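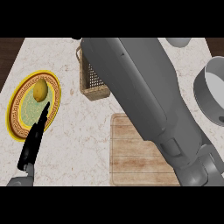

## Yellow outline stays on the plate, planner still drives into the lemon

**vikas_shakya** — 15th February

Hello all. I am using Wodeck for planning and Rovia for the segmentation. The task is "lift the plate". The yellow highlight shows the selected target, and in my log it keeps the plate ID for the whole run of 1670 steps. So I believe perception is correct.

My problem is the left gripper. Its tip goes over the rim and stops just under the lemon, where I would prefer a grasp on the rim only. I already tried 32 grasp candidates instead of 17, with the same behaviour.

```
target: plate
attach_children: false
grasp_candidates: 32
```

**tinplate**

Set `attach_children: true`. With false, the lemon is neither target nor obstacle, so the planner is free to go through it.

**mirelle_k**

I don't agree with tinplate. That flag only matters after the grasp is closed. Look at the other arm, it lies over the basket and the cutting board. If your masks come from this same view, the right part of the board is missing from the collision map. I would park that arm first and plan again.

**vikas_shakya**

Thank you both. The masks are from this view, yes. But the board is far from the plate, so why would it change the grasp?

**mirelle_k**

It may not change the grasp. It will change the lift, and Wodeck scores both together. A rim grasp on the left could lose for this reason.

**tinplate**

That was true in the old scorer. In the current one they are separate, I read the code last week.

**vikas_shakya**

I tested both. Flag only: the tip stays outside the lemon in 24 runs from 32. Arm parked and flag on: all 32. Arm parked only: no difference from before. So tinplate has the main point, but parking helps also — I don't understand yet why.

**mirelle_k**

Fair enough. Can you post the scorer output for the eight bad ones? I still suspect the lift.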